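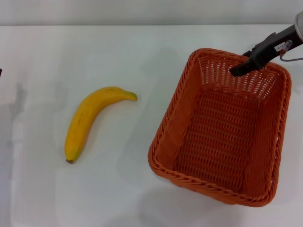 Looking after one arm: notes for the Trunbridge talk

Slide 1. Say hello, say where the toilets are, ask who here has a robot of their own. Then ask who has one that worked this morning. Wait for the hands to go down.

Tell them what they are getting: one cell, one arm, one gripper, a year of keeping it going at Landley. No grand claims. If they wanted the future they should have gone to the talk next door, where there are biscuits.

Slide 2. The job. Pick up the fruit, put it in the basket, do it again. We run sets of 200. A child of three could do it, but would want paying in bananas.

Slide 3. The table. White top, plain pale wall behind, soft light from above. We spent most of August on the light. The old lamp gave hard shadows, and the arm went for the shadows with real enthusiasm. Swap in diffuse light before you touch any code. Repeat that line, people write it down.

Slide 4. The basket. We chose orange so it would show up well, and then bought yellow fruit. Pause here. The thick braided rim is the thing to respect. Our first approach height was set to the floor of the basket, and the fingers met the rim on the way over. Now the clearance is measured from the top of the braid. Check it again whenever the basket is swapped, even for one that came in the same box.

Slide 5. Fingers. Hold up the worn pair. Pass them round and count them back in. The pads go smooth after around 700 grips, and what you see then is fruit that gets lifted beautifully and let go halfway. We lost a week blaming the software. Wipe the fingers at the start of each set, look at the tips under a lamp, change both together.

Slide 6. The cable. My favourite slide, nobody else's. The thin one by the gripper needs a bit of slack so the wrist can turn. Too tight and it pulls at the plug, too loose and it catches on whatever you left out. Turn the wrist by hand through its full travel with the power off, and watch the loop the whole way. Ours failed at the plug end, inside the sleeve, where it looked perfect.

Slide 7. The morning routine, 9 minutes with tea, 8 without. Home the arm. Open and close the gripper empty. Hover over the back of the basket, then the front. One slow pick. Sign the sheet — yes, paper, the tablet needed an update.

Slide 8. Spares. Two pairs of fingers, one cable, one basket. Mention the Yan cell down the corridor, which keeps no spares and borrows ours.

Questions. Someone will ask what happens to the fruit. We eat it, apart from the ones from the week of the smooth pads. If time runs over, skip the video and leave the routine up on the screen.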